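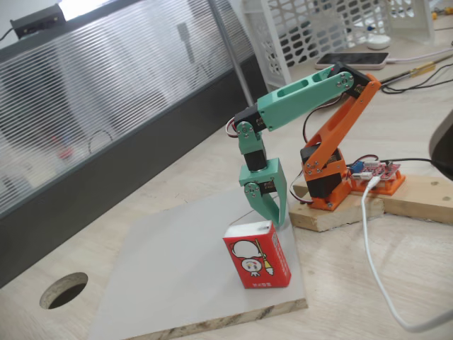

Satish Joseph told me the second side was better and that I should start there, which is a strange thing to hear from the guy who wrote both of them. We were on the phone, I had the test pressing of Clunduton on my knees, and I had already played side one twice. So I flipped it over while he waited. He was right, sort of.

Clunduton is the third record he has made under the name Basix, and the first he has made with a full band in the room. If you came in with the home tapes (I did, through a friend's car stereo on a very long drive to the coast) you'll remember drum machines, a lot of hiss and that voice sitting way back behind everything. The voice is up front now. It took me a few listens to get used to it, the way it does when somebody you know shaves off a beard.

They recorded it in Drustthorpe, in a former seed store with a tin roof, and when it rained they stopped. You can hear the rain anyway at the end of "Murthy," a slow song named for the street Satish grew up on. He wanted to fade it out early and the band voted him down. I'm with the band! It's my favorite minute on the album, just a piano chord hanging there and the roof going like mad.

There were 40 songs to start with. He sent them all to the drummer in one folder with no titles, and she sent back a list of the ones she could hum the next morning. That's pretty much the track list. A couple of others came back later because he missed them, and one of those, "Ferry Money," is now the single. It has a bass line that goes up when you expect it to go down, and I have been walking around the grocery store to it for weeks.

Not everything lands. "Paper Coat" is a minute too long and knows it, and I could live without the spoken part on "Left at the Bank," where he reads out what sounds like a bus schedule. I asked him about that one. He laughed and said it was a bus schedule.

What I really wanted to talk about was the playing live, because he didn't do it for years. The first Basix tape sold 409 copies, all by mail, and he never stood in front of one of the people who bought it. Then last October he opened for some friends in a hall that holds 1,113 and says he remembers only his shoes. I was there, near the back, and I remember a lot more than that – he forgot the second verse of the second song, sang the first one again, and the whole room went with him.

The tour is short this time. Small rooms, mostly seated, with the same four players as on the record and a borrowed organ if it fits through the door. He's nervous about the organ. He's less nervous about singing, and he has started writing out the words on a card that he keeps in his jacket and so far hasn't needed.

Before we hung up I told him I'd gone back and played side one again. He wanted to know if I'd listened to it loud. I hadn't, it was late and my neighbors have a baby, so I did it the next afternoon with the windows shut. The guitars on "Ferry Money" are much bigger than I'd thought.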